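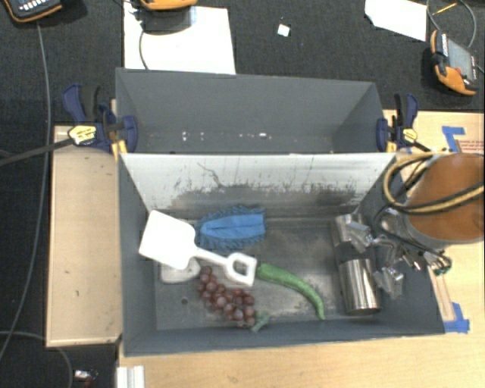

Okay so I have been putting off the great garage clear-out since October and this week I finally ran out of excuses. My sister gave me a deadline (she's coming to stay, and her car is not sleeping outside, apparently). First rule I made for myself: everything goes into a bin by where it gets used, and I don't care what it is. Which is how you get a white toy shovel in with a fuzzy blue duster or brush thing. Sand toys live by the back door, duster lives by the back door, same bin, done.

I used to sort by type. All the toys together, all the cleaning stuff together, all the tools together. Looked gorgeous for a week and then I'd be walking the length of the house for a screwdriver and it would never go home again.

The paperwork was the worst part. I found a receipt for the Stinden shelving, $1199, from the old apartment. I had to sit down on a paint can. We used 2 of those shelves.

Also found: the manual for a bread machine I gave away, three phone chargers for phones I don't own, and a letter from Vimala Unnithan, who taught me piano when I was nine!! She had the neatest handwriting of anyone I ever met. Going to write back if the address still works. It's only been, um, a while.

Someone asked what I do with the sentimental stuff. One box per person, lid has to close. Lalia's was full by lunch and she is six. We negotiated over a papier-mâché owl — the owl stayed and a bag of bottle caps went.

Things that left the house: the treadmill (finally), a fish tank with a crack in it, 40 National Whatever magazines my uncle swore would be worth money. The used bookstore in Cullivley took four of them and was very polite about the rest.

Things I'm still stuck on: paint. How long does a half can of paint last? I have the hallway color and the old hallway color and I can't tell them apart in the can or on the wall.

Day three and I can see floor. There's an oil stain shaped kind of like Florida that I had completely forgotten about. Hi, Florida.

Tomorrow is the Christmas lights. If I'm not back by dinner somebody come untangle me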